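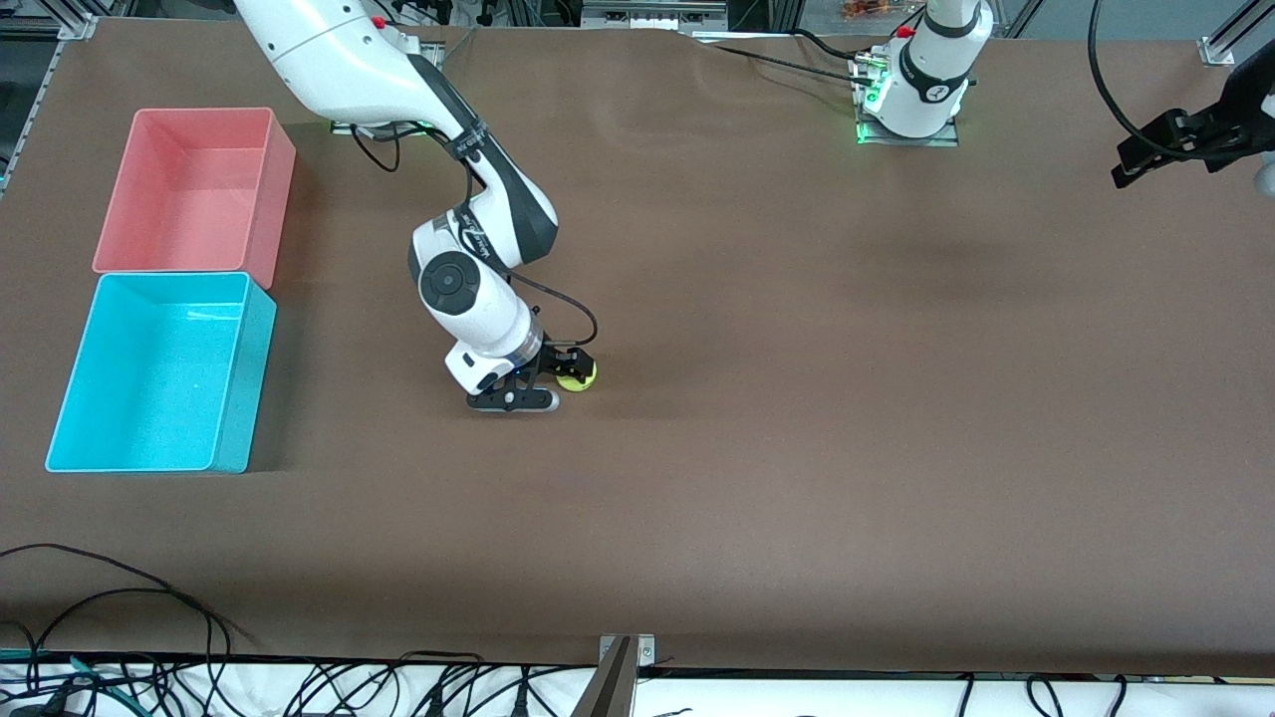
Pink for keeping, blue for the charity shop, my sister said, and anything she had to ask me about twice was going in the blue one whether I liked it or not. She'd driven more than 400 miles from Lesura to help me clear Mum's house and she hadn't even taken her coat off. I said fine. I said that sounded very fair. Then I went and hid in the downstairs loo for a bit, and when I came out she'd already started on the sideboard.

I should say that I am not good at this sort of thing. I once kept a broken umbrella for 7 years because I'd had a nice afternoon with it. My sister, on the other hand, moved out to Lesura with two suitcases and a kettle, and when she got there she gave away the kettle.

So we did the sideboard. Napkin rings, blue. The good scissors, pink (no argument, we both wanted them). A tin of foreign coins, a pack of cards from the Hotel Gallardo with the jack of clubs missing, a whole drawer of candles that had gone soft one summer and set again in a sort of family group. Blue, blue, bin bag. I was doing rather well, I thought. I even put in the gravy boat, and I loved that gravy boat.

Then she reached right to the back of the bottom cupboard, up to the shoulder, and came out with a tennis ball.

"Blue," she said.

"Pink," I said.

"You don't play tennis."

"Neither did Mum!"

And she looked at it properly then, and sat down on the carpet with her coat all bunched up round her, and I knew she'd remembered Memar.

Memar was the dog. He was brown and enormous and he came from a farm outside Irkow, the summer we lived there, and he had exactly one interest in life. You threw the ball, he brought the ball back, and if you stopped throwing it he put it in your lap, or your shoe, or once in the christening cake of a child we hardly knew. Mum used to say she'd thrown it 284 times in one afternoon. We believed this completely. I think I was grown up before it struck me that she must have made the number up, and by then I was so fond of it that I used it for everything - how many miles to the seaside, how many peas I had left on my plate.

"It won't be the same one," my sister said. "He went through dozens."

"I know."

"It's far too clean. He'd have had the fluff off that in a morning."

"I know," I said. "I'm only saying pink."

She turned it over and gave it a squeeze. It still had some bounce in it, so she tried it on the hearth, and it went off sideways and under the piano, and there we were, two women with bad knees, lying flat on the floor with a walking stick trying to hook it out. It took us ages. We also got a knitting needle, a library ticket and what I'm fairly sure was a roast potato.

And I asked her, while we were down there, why Mum would have bought a new one. Memar had been gone since I was at school. There was never another dog, she wouldn't hear of it.

"Perhaps she just saw it in a shop," my sister said.

We stayed on the floor a little while. It was getting on for five o'clock and the light was coming in low under the curtains, showing up all the dust, and next door's radio was going. She still had hold of the walking stick. Then she said her hip was killing her and could I please shift, so I shifted.

After tea we did the bookcase and most of the hall cupboard. She was much softer by then, I noticed. A hideous jug with a parrot on it went in the pink without a word, and when I fished the gravy boat back out of the blue she pretended to be reading the back of a jigsaw.

The ball I couldn't find when we came to pack up. I looked in the pink and I looked in the blue, and I had another go under the piano. I found it in the morning, when I went to put my shoes on.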